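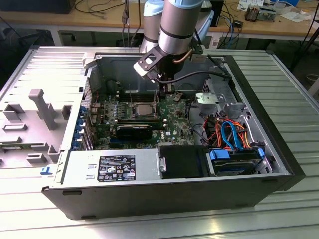

Replacing the Thermal Paste in a Dell Desktop Tower

Pellura Repair Notes > Desktops > Cooling

By Rodel Magbanua
Last revised in September

Difficulty: moderate
Parts: thermal paste, lint-free wipes, isopropyl alcohol (90 percent or higher)
Tools: Phillips screwdriver, plastic card or spudger, soft brush

An older Dell tower that runs its fan at full speed while doing very little is usually short of one of two things, clear airflow or good contact between the processor and its heatsink. Both can be put right in one sitting. These notes cover the business-type towers with a tool-free cover, a drive cage near the front and blue plastic latches on the parts you are meant to move by hand. Dell has used blue for those touch points on a lot of models, so if a piece inside is blue, it probably slides, squeezes or swings without a screwdriver.

The layout varies from one model to the next. Look up the service manual for yours by the service tag before you start, and go by the manual wherever it differs from this page.

Before you open it

Shut the computer down from the operating system. Do not use sleep. Turn the monitor off, then unplug the power cord from the wall and everything else from the back of the tower. Hold the power button in for 5 seconds with the cord out. This drains what is left in the power supply.

If the machine has been working hard, let it sit until the exhaust area is cool to the touch. A little warmth in the heatsink does help the old paste let go, so you don't have to leave it overnight.

Clear a table. You want room for the tower on its side and as much space again beside it for the cover and the heatsink. A ribbed or slotted bench top is fine for the case but will swallow small screws, so put them in a dish or a muffin tin.

Touch bare metal on the chassis before you reach inside, and do it again each time you walk away and come back. A wrist strap is better. Clip it to unpainted metal.

Opening the case

1. Lay the tower on its side with the removable cover facing up.
2. Release the cover. Depending on the model there is a latch on the top, a pair of thumbscrews at the back, or a button on each side.
3. Swing or slide the cover clear and set it down flat. If anything on the cover is still connected to the board, unplug it first.
4. Take a picture of the wiring with your phone. Take a second one closer in, where the drive cables cross over each other.

Getting to the heatsink

On most of these towers the heatsink sits under a plastic shroud or has a fan clipped to it. The shroud guides air across the fins and out through the perforated metal at the back. It may lift off by itself or come out together with the heatsink.

1. Find the fan cable and follow it to the board. Pull on the connector and leave the wires alone.
2. Move any loose drive cables out of the way. A SATA data cable with a metal clip needs the clip pressed before it will come out. If it reaches far enough to tuck aside, leave it plugged in.
3. Remove the shroud.
4. Loosen the heatsink screws a little at a time, in a diagonal pattern. They are usually captive and stay in the heatsink. Two-screw models with a hinge swing up like a lid.
5. Twist the heatsink gently a few degrees each way before lifting. If it will not turn, stop. Plug the machine back in with everything connected, run it for 7 minutes, shut it down, unplug it and try again.

Step 5 matters most on sockets without a strong retention frame. Dried paste can hold a processor tightly enough to pull it straight out of the socket, which bends pins. I did this once on a machine at the Drumley library and spent an evening with a mechanical pencil straightening them. It booted, but I would not count on that.

Set the heatsink down upside down so the paste does not get on the table.

Cleaning the processor

Leave the processor in its socket. The metal lid on top is called the heat spreader, and it is the only part you need to clean.

Wipe off the bulk of the old paste with a dry lint-free wipe, working from the edges toward the middle. Dampen a fresh wipe with alcohol and go over it again. The wipe should be damp and not dripping. Keep going with clean wipes until they come away with no gray on them. The spreader should be plain bright metal with the lettering easy to read.

Paste that has crept down onto the socket frame can be lifted with the corner of a plastic card. Don't use a metal blade anywhere near the board.

Clean the bottom of the heatsink the same way. Old factory pads can leave a waxy layer that takes more alcohol and some patience. Let both surfaces dry for a couple of minutes.

Clearing the dust

Do this while the heatsink is off, and before the new paste goes on.

Brush the heatsink fins over a trash can, or take it outside. Hold the fan blades still with a finger if you use canned air on them. Brush the grille at the back of the case, the fan openings, and the underside of the graphics card if one is fitted. You can leave the card in its slot unless its fan is badly clogged. Don't open the power supply. Blow it out from the outside only.

Keep the brush away from the processor if you can, and check the spreader for lint afterward.

Applying the paste

Put a dot the size of a small pea in the center of the spreader. For a larger processor, a short line works as well. There is no need to spread it, since the pressure of the heatsink does that.

Lower the heatsink straight down. Try not to slide it. Start all the screws by hand, then tighten in a diagonal pattern, a couple of turns each, until they stop. They should be snug. If you have to lift the heatsink again for any reason, clean both sides and start over with fresh paste.

Reconnect the fan cable. Refit the shroud.

Closing up

Compare the wiring with your phone pictures. The things I find left undone most often are the processor fan, a SATA cable that was nudged half out, and a drive caddy that has not clicked all the way home. Check that no wire is lying where the fan can catch it or where the cover will pinch it.

Refit the cover, stand the tower up and connect the power cord, monitor and keyboard. Turn it on and listen. The fan may run fast for a moment and then settle.

Problems

"CPU fan failure" or a similar message at startup: the fan cable is off or on the wrong header.

Fan still loud after ten minutes at idle: check for an uneven heatsink. One screw may be holding it up on a corner.

No boot drive found: reseat both ends of the drive data cable, and the power connector beside it.

Clock has reset: the coin cell is worn out. Replace it while you have the case open next time.

Cover open warning: some models log this. Clear it in the BIOS setup.

Comments (2)

Illeo
My heatsink would not come loose even after warming it up. Dental floss worked around the edge worked in the end. Took a while.

Policarpio
Is it okay to reuse the shroud if one of the clips is broken? Mine sits a little crooked but doesn't touch the fan.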